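Bench Walk-Through, Laundry Chore Station
Filled in by: Farzad Ebrahimi
Date: 23/10/2018
Form: Plirkwood short checklist, the 29 line version, with comments

I do this one the long way, with comments, because the tick boxes alone never tell the next person much. If all you want is pass or fail, read the first word after each item and skip my rambling. The chore is laundry handling: get a cloth out of the basket, hold it up, put it where it's meant to go. I left out the lines that only apply to the wheeled base (we don't have one on this station).

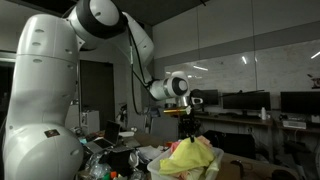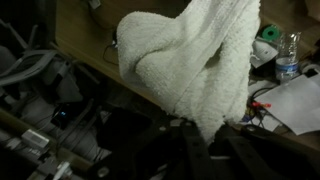

SECTION A. AROUND THE ARM

A1. Reach area marked on the floor.
FAIL. I know where the arm can get to, and so does everyone who works here every day, but a visitor wouldn't. Put tape down, please! I'd go a hand's width past full stretch.

A2. Emergency stop within reach of the operator's seat.
PASS. Pressed it twice with the arm powered and idle. Drives dropped out both times and needed a proper reset to come back.

A3. Loose items on tables inside the reach area.
FAIL. Laptop, papers, cables, bottles, all sorts. I've written this up before and I'll keep writing it up. An arm folding towels doesn't know a laptop from a pillow, and a towel being dragged along a table will take small stuff with it. A home will be messier than our tables, I get that argument, Tolis makes it to me every time. But you test clutter on purpose, with clutter you can afford to lose.

A4. Liquids away from open electronics.
FAIL. There's a water bottle on the same desk as bare connectors and papers. Move the bottle. Drinks can live on the shelf by the door.

A5. Chairs pushed in or moved out of the walkway.
PASS, with a grumble. Nothing blocking the way out when I walked it, but chairs drift. Check again before every long run.

SECTION B. CABLES AND POWER

B1. Arm cable has slack at every joint and can't snag.
PASS. Jogged each joint slowly to its limit and watched the loop. It moves freely. I'd still like one more tie near the elbow so it can't swing out on fast moves.

B2. Loose wires on the work surface secured.
FAIL. Same desk as A4. Bundle them or put them in a tray. Thin black wire next to a moving gripper is how we lost an afternoon back in March, and I was the one on my knees with the flashlight.

B3. Power strips off the floor, not daisy-chained.
PASS.

B4. Labels on adapters.
PARTIAL. Got through most of them with the label maker and then ran out of tape. Somebody order more — the narrow kind.

SECTION C. GRIPPER AND CLOTH

C1. Fingers free of burrs and sharp edges.
PASS. Ran a scrap of old T-shirt over both fingers, front and back, no snags.

C2. Grip force set to the cloth profile.
PASS. It was on the profile, and I squeezed my own gloved finger to be sure. Uncomfortable, fine. Please don't try this without the glove and a second person at the stop.

C3. Cloth inspected for loose threads before the run.
PARTIAL. The towels are getting fuzzy at the edges. Terry loops love to catch on anything with a hole in it. Retire a towel when you can pull a thread as long as your thumb.

C4. Behavior when the cloth is dropped.
PASS. I knocked the towel out by hand with a broomstick 6 times. The arm stopped and waited each time, as it should. No lunging after it.

C5. Behavior when it grabs two things at once.
FAIL. This is the one I'd like to talk about at the next review. Pile the cloths up in a basket and a top-down pinch will sometimes come up with a corner of the next one. The software calls that a good grasp and carries on. For safety it's minor, until the second cloth hooks the basket and the basket comes along too. It did that to me once out of 39 picks. Kaven thinks a weight check on the lift would catch it. Try it!

C6. Basket held in place.
FAIL, see C5. A strip of non-slip mat would do.

SECTION D. THE PERSON RUNNING IT

D1. Operator has read the start sheet.
PASS.

D2. Nobody reaches in while the arm is live.
FAIL. I did it myself, straightening a towel that was bugging me. So that's on me, and it's going on the form. It's such a natural thing to do, too, which worries me more than anything else in this list. Laundry doesn't look dangerous. People put their hands in a laundry basket without thinking, and at home they'll do it with a kid on one hip.

D3. Long hair, lanyards, sleeves.
PASS. Lanyard tucked in.

SO, CAN IT DO THE CHORE YET?

Ms. Ó Ceallaigh asked me to add a line on this for the people upstairs. My view — with a person sitting at the stop, slow speed, one kind of cloth, yes, I'd sign for it. On its own in somebody's laundry room, no. I could empty that basket in the time it takes the arm to line up for its first pick. It is better than it was in March, though, and I enjoy watching it more than I let on.

TO FIX BEFORE THE NEXT RUN

Floor tape (A1)
Clear the tables (A3, A4, B2)
Non-slip mat under the basket (C6)
Double-grab check (C5), Kaven to try
Reminder sign about hands (D2), I'll print it

Recheck in 5 working days. I'll bring the broomstick.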